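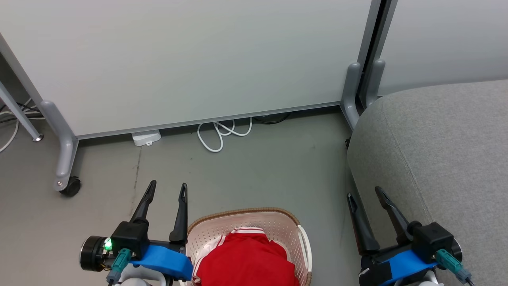

20 June 2023

Up far too early again, and for once glad of it, as the house was quiet and I had the whole of the Clomasden letters to myself until breakfast. I had promised Rasa I would finish the steward's bundle before the weekend and then went and spent the weekend in the garden, so this morning was a kind of penance, though a very pleasant one with the window open and a pot of coffee going.

The steward is a man I have grown fond of, in the way you do when you've read a person's handwriting for months. He signs himself only as Titell, never a first name, and he writes to his mistress while she is being held up at the castle over her brother's part in the rising. Nearly everything he sends her is about sheep. Sheep, and the price of candles, and whether the roof over the brewhouse will last another winter (he thought not, and he was right, poor man, it came down in November). I used to skim these parts looking for politics. Now I think the sheep were the kindest thing he could have sent her. She was shut up in two rooms with one maid and a guard on the stair, and every week or so along came a letter telling her that the black ewe had twins and the pond was up over the path.

Today I got to the one Ravinder had warned me about, where he finally says something plainly. Her brother had been tried and she hadn't been told. Titell writes eight lines on the lambing, leaves a gap, and then says that "my lord your brother made a good end and asked after you." Then he goes straight back to the hay. I had to get up and walk around the yard for a bit. It's a silly thing to be weepy over a man who has been dead for well over four hundred years, but there it is, and I don't believe I'd be much use at this work if it left me cold.

Called Yolandi after lunch to ask about the seal. She thinks it's a second seal, cut in a hurry after the first was taken away with the rest of the family's papers, and that this would explain why the heron faces the wrong way. I had written it off as a clumsy workman. She was very nice about it. We got to talking about her mother's hip and then about plums, and I looked up and it was past three and I hadn't typed a word.

Still to do: the two loose sheets at the back that are in some other hand altogether. Aníbal says the spelling looks northern to him, and he has a better ear for it than I do. I would love them to be the maid's. I know perfectly well that wanting a thing is the surest way to read it wrong, so I have put them back in their folder and will come at them fresh on Thursday.

Chicken for supper, and the last of the peas. Amrit wants the MacPherson book back, must look under the bed for it.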